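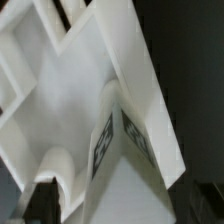
White parts and a pair of square black-and-white markers at Prosard's Komalero bench.

I've been handed the controls of exactly one robot in my life, and I was terrible at it. Sneha Sandhu, who runs the teaching sessions at Prosard, gave me a pair of handles on a Tuesday morning and told me to move the arm the way I'd move my own. Easy, right? I bumped the table twice before she'd even finished her coffee!

The idea behind Komalero is simple enough. You do the job by remote control, the machine records everything, and later it tries to copy you. The team had 1,579 recorded runs when I visited, and I'm sorry to say 7 of mine are now in there too (Sneha swears the bad ones get labeled as bad).

What surprised me was how physical it felt. You squint, you lean, you hold your breath - and the arm just sits there waiting for you to make up your mind. Fidelina Tamayo has been driving it for two years and she barely moves her wrists. "Slow hands," she kept telling me. "It learns your fidgeting too."

I thought about that the whole drive home, tapping on the steering wheel.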